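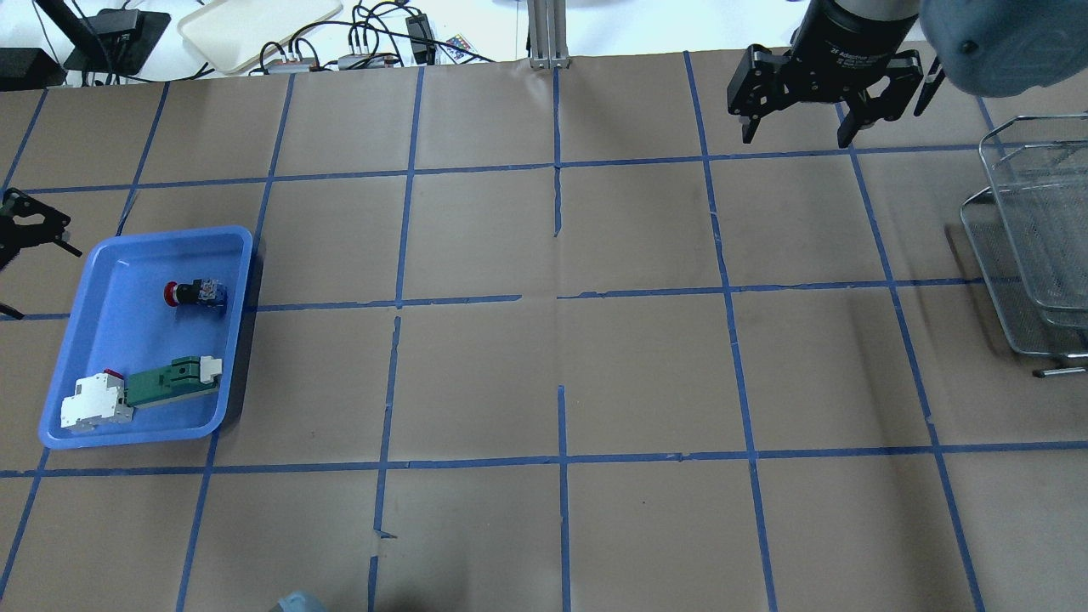 Blue tray on the paper: stop button, breaker, green terminal block

Parts bench meeting, September, 3:00 start

Present: Gearóid Fitzgerald (chair), Siobhán Breathnach, Siobhán Doherty, Lorcan Mac Mathúna
Apologies: Aoife Flanagan
Notes: Lorcan. Two Siobháns so SB and SD below.

Last minutes
Agreed, one fix. Zeng order was 3042, not 3024. Lorcan to correct the copy on the shared drive.

Item 1. Trays and baskets
SB wants small electrical parts in the light blue trays from now on and the wire baskets left for bulkier stuff. Her point: rails and terminal ends catch in mesh. SD not convinced, says baskets are easier to carry and you can see what's in them from the side. Long back and forth. Gearóid: try it SB's way until next meeting, then decide.

Stop buttons, breakers and terminal blocks can share a tray for now. SD asked if the stop buttons should be stood up or can lie on their side. Doesn't matter, as long as the red cap isn't jammed against the rim.

Labels on the trays, yes. On the short end. Not handwritten this time (SD).

Baskets: two bent ones reported by Aoife by email before the meeting. Put aside, straighten or bin. The handles also stick out past the sides and snag when they're pushed together on the shelf. Lorcan suggested handles all facing the same way. Agreed, no vote.

ACTION: SB, labels for 7 trays
ACTION: Lorcan, go through baskets, bent ones out 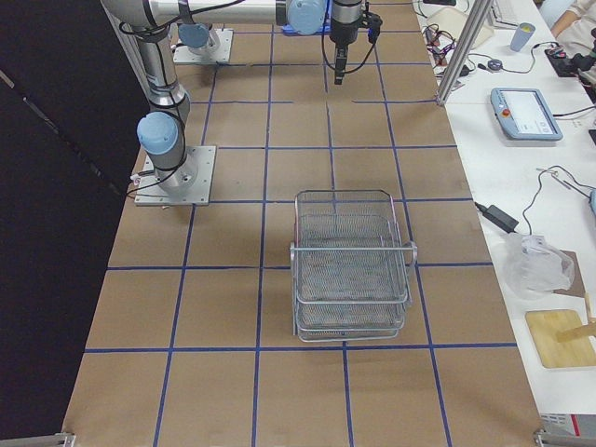
Item 2. Paper and tape
Kraft paper on the big table. Question was replace now or wait. Gearóid thinks it has another month in it. SD says the tape bothers her more than the paper, the lines wander and there are little torn ends that lift when you drag a tray accross. SB: press them down or cut them off, don't pull, last time a strip of paper came up with it.

Squares. Do they need to be exact? Gearóid no, near enough is fine, they are for putting things back in the same place and nobody is measuring. SD would still like a straightedge used on the next one. Noted.

The fold: paper was stored folded and the crease never went flat. Next lot to be bought on a roll. Penthorpe quoted for rolls, Zomulus didn't get back to us. Lorcan to ask Zomulus once more then go with Penthorpe.

Tape stays blue painters tape. Someone asked about a darker color, not pursued.

ACTION: SD, trim loose tape ends
ACTION: Lorcan, chase Zomulus re rolls
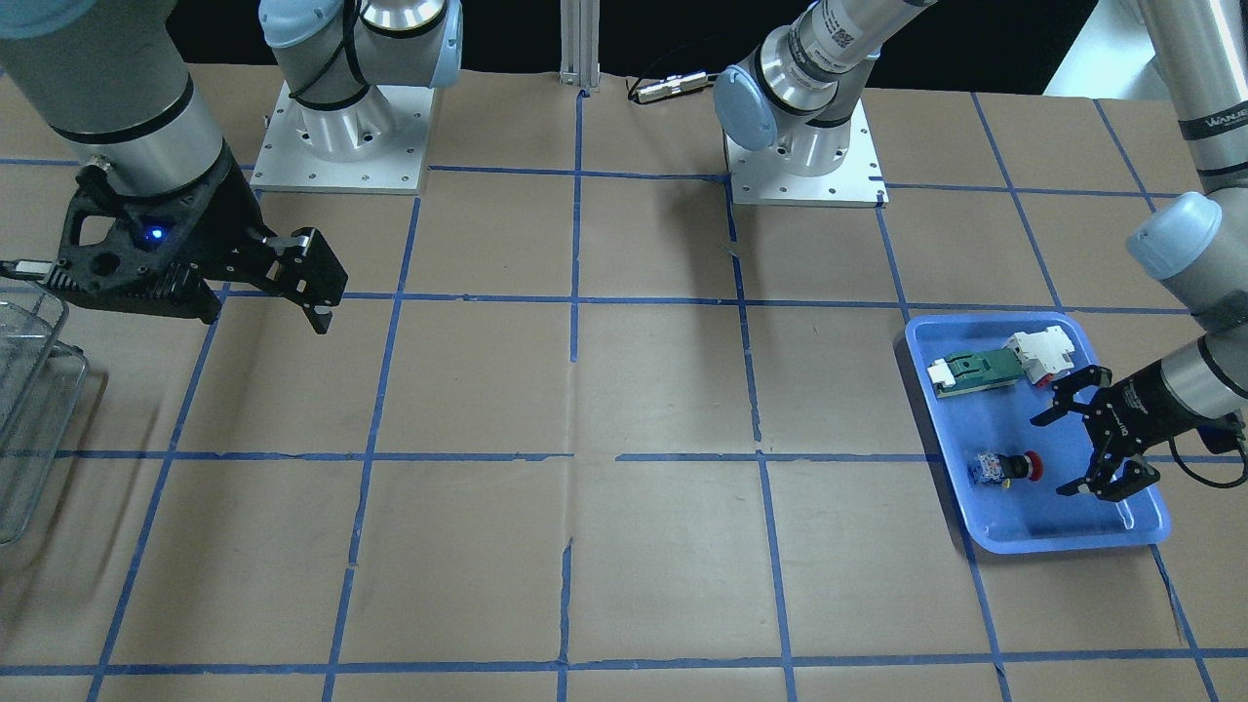
Big table, left to right. Crease runs down the lower half

Item 3. Parts list
Aoife's draft was circulated, around 4 pages. Comments:
- "circuit breaker" and "breaker" both used, pick one. Breaker.
- terminal blocks need an entry with end pieces and one without
- stop buttons listed under switches, fine, leave
- trays and baskets should be at the end and not mixed in with the parts
SB to send these to Aoife. Gearóid wants the list printed and kept by the shelf, SD would rather it stayed on the drive so there is only one version. Both, with the month on the printout.

Item 4. AOB
Penthorpe catalog is in the office if anyone wants it.
SD asked who has the good scissors. Gearóid has them. To be returned to the drawer today.
Tray decision goes first on the next agenda, Aoife to chair as Gearóid is away.

Closed 4:10. Next date to follow by emial.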